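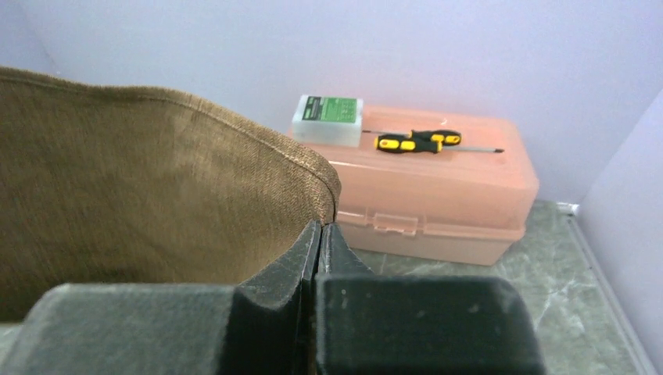

Home Boards Theatre & Live Events Box Office Talk New posts Log in

3 minute read

Peltness Playhouse: credit note or refund for the panto?

stalls_verena
I've got four tickets for the October run of The Snow Goose at Peltness. Got an email this morning saying the run is off and I'll be sent a credit note unless I fill in a form. The form asks for a booking reference, which I have, and a "patron number", which I don't. Has anyone got past that page?

bzupan
The patron number is on the old paper tickets, bottom left, under the seat. If you booked online you won't have one. I rang and they gave me mine over the phone. Took a while to get through.

stalls_verena
Thanks. Which number did you ring? The box office one goes to a recorded message about opening hours.

bzupan
Same number, press 3 and hold. The message plays first and then it rings.

rowG
Can I ask why you'd want the refund? It's a small theatre. They lose the run, they lose the bar, and they still have the roof to pay for. I took the credit note and will use it in spring.

azra_j
Because not everyone can leave the price of four seats sitting with a theatre for a year. I booked for my sister's family as well as mine and they've moved to Villalobos. A credit note is no use to them.

rowG
You could give it to someone else.

azra_j
It says non-transferable. Second paragraph of the email.

rowG
Fair enough, I hadn't read that far. I still think those who can afford to should leave it in.

stavros_v
The show was cancelled by them, so the choice should be a plain one, refund or credit, both on the same page. I don't mind theatres asking for a donation. I do mind having to find a number I was never given. Drendia had three buttons in their email and I was done before my tea was ready.

senad
Drendia is run by the council and has an office full of people. Peltness has two in the box office and one of them is part time. I did front of house there for years. They had 2,901 seats sold across that run and each one has to be matched by hand in the old system.

stavros_v
Then say that in the email. People would wait if they knew.

senad
I agree with you on that.

stalls_verena
Got through, pressed 3 as Boris said. A very polite man found the booking under my surname. The refund goes back to the same card. The booking fee is not included.

azra_j
They kept the fee? Drendia gave it back.

bzupan
I got mine back but I had to ask. Ring again and ask.

rowG
Or leave them the fee.

stalls_verena
I'll leave it, it's not much. He did say refunds are going in batches of 100 and mine won't be in the first. He also said the deadline for the form is June 8, 2020, and after that it goes to credit automatically.

azra_j
That isn't in the email at all. Is it on the website?

senad
It is, on the access page for some reason. I've sent them a message asking for it to be moved to the front.

hollis22
Does any of this apply to the Rivatari concert in the studio? I've had no email for that one.

bzupan
That was a hire, so you need to go to whoever sold you the ticket. Peltness won't have your details.

hollis22
Ok, will try them tonight.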